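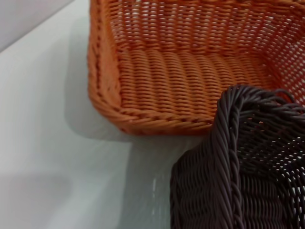

Previous by thread Next by thread Date index Thread index List home Search

Subject: Re: Govach result on the basket task
List: grollgate-manipulation

On Jun 27, 2021, Teresa Zawadzka wrote:

> Hi all,
>
> The short version for those who missed the call. Govach, our rim
> segmentation plus grasp ranking method, reaches 81 percent on the
> woven basket task using only the wrist camera. No depth, no overhead
> view, no fiducials. The policy was trained on 525 demonstrations from
> the Cuvdale collection and we did not tune it on the test baskets.
>
> The task, again: two woven baskets close together on a white table, one
> partly hiding the other. The arm has to pick up the nearer one by its
> rim and set it down clear of the other. We think this is a good test
> for Govach since the weave is full of holes and depth sensors do badly
> on it. The braided rim is a strong visual cue and the network seems to
> have learned to use it.
>
> I would like to send the draft out soon. The trial log and the camera
> stills are in the shared folder. Comments welcome, especially from the
> Cordero people, who have run more of these on hardware than we have.
>
> Teresa

Teresa, thanks for putting the log in the folder along with the draft. It made this a lot easier to write, and I'm afraid it's also where most of my complaints come from.

First, the headline. The log has 292 trials in it. I get 187 marked as successes. That is a bit under two thirds, and a long way from 81 percent. I spent a while assuming I had the wrong version of the file before I found the filter in the scoring script: any trial where the segmentation stage returns low confidence is flagged "abstain" and removed before the division. With those gone I can reproduce your number.

I can see the argument for it. A system that knows when to hold still is worth something, and if the draft said "81 percent of attempted grasps" I would have less to say. But the text says "81 percent on the task," and the task as you define it has no abstain option. A basket left on the table is a basket left on the table. Please report both numbers, with the full one first, and put the abstain rate in the same table. The baseline was scored with no filter at all, so at the moment the two columns aren't measuring the same thing.

Second, the rim. The draft says the network "identifies the braided rim and grasps it." What is the evidence for that? The color pair in the stills is an orange basket with a dark brown one in front of it, on a surface that is close to white. Almost anything would separate those. A threshold on brightness would give you a decent mask of the dark one. I'd want to see two baskets of the same color before I believe that braid texture has much to do with it. When we tried a similar setup at Cordero in February, our own segmenter looked great on mixed colors and then fell apart on two matching baskets, and it fell apart in a very particular way: it ran the near rim straight on into the far one and proposed a grasp on the join.

The overlap is the part of this task that interests me, and the draft hardly touches it. In the overlap stills the dark rim passes in front of the orange basket's front right corner, and from a single view I can't tell whether the two are touching or there's a small gap between them. I don't see how the network could tell either. If they are touching, closing on the upper rim near that spot risks pinching a strand of the orange basket as well. There are loose loops of strand sticking up off the dark rim right where it meets the orange weave, too. One of those caught under a fingertip would be enough to spoil a lift. Does the grasp ranking penalize being near the crossing? I looked for a term like that and didn't find one. If it avoids the crossing anyway, show that, with a plot of chosen grasp points along the rim. If it doesn't, the reader should know.

Third, the claim about depth. "Depth sensors do badly on open weave" is something we all say, me included, and I'd like somebody to measure it for once. These baskets aren't open all over. The floor of the orange one is dense rows, and so is the outer wall of the dark one that faces the table. It's the lattice walls that are full of little holes. My guess is that a cheap depth camera would get the floor and the dense walls more or less right, make a mess of the lattice, and do something in between on the thick braid, which is after all the part you want to grab. That's a guess. But the draft uses the depth argument as the whole reason for an RGB-only method, with no depth baseline and no citation, and a reviewer will go straight for it.

Fourth, lighting. The surface is a bit glossy and there are thin bright streaks on it just beside the base of the dark basket, plus a soft gray shadow around the orange one. Did either of those move between trials? If the light stayed put for the whole test set, then the streaks and the shadow edge are a very handy landmark for where the basket wall meets the table, and the network is free to lean on them. I'm not saying it did. Mask out the table surface and rerun the offline evaluation, it's an afternoon's work. If the score holds I'll drop the point.

Fifth, "not tuned on the test baskets." I believe you. However, the Cuvdale collection has woven baskets in it, and the draft doesn't say whether any are the same model as the test pair. Being from a different recording session doesn't make an object unseen. I'd go through the 525 by hand, or at least the part of it tagged as containers, and say plainly what is in there. If the same baskets show up, call the test "new arrangements" and leave the word "novel" out of the abstract.

Some smaller things while I have the draft open:

- The ablation removes the ranking stage and the data augmentation together. I can't tell which of them is doing the work.

- Success is defined as "basket clear of the other at the end." Clear by how much? And is it still a success if the far basket got dragged? I found trials with a comment saying the second one shifted, and they're marked both ways depending on who did the scoring. I didn't recompute anything for this, so the 187 may itself be generous.

- The stills are cropped differently in the paper and in the folder. Use the uncropped ones. With the near basket running out of view at the bottom and right, a reader gets a fair idea of how little of it the wrist camera has to go on, and that helps your case.

- Section 4 says the method "understands occlusion." Please take this out.

- No confidence intervals anywhere. With this many trials you can afford them.

I do think there's a paper in this. The two-stage split is sensible, the log is cleaner than anything my group has released, and a plain wrist camera getting well over half of these right is a better result than I expected when I opened the file. What I don't believe yet is the explanation. As it stands the data fit "the network found the dark object and closed on its top edge" just as well as they fit anything about weave or rims, and I can't think of a trial in the log that would separate the two readings.

So before it goes out, my list would be: same-color pairs, the masked-table rerun, the unfiltered table, and the grasp plot near the crossing. The depth baseline would be nice, but I'd settle for softer wording. We have a matching dark pair here that we can ship over to Grollgate if you don't want to hunt for one. They are a little beaten up at the corners, and I'd count that in their favor.

One question for the list generally. Does anyone have an agreed way of scoring abstentions? I've now seen it done three ways in three drafts and each time it was whichever one came out higher. If the group is going to keep comparing against these numbers, I'd rather fix the rule now and apply it backwards, including to our own February runs, which won't look as good afterwards.

R.
(Cordero)

Previous by thread Next by thread Reply to list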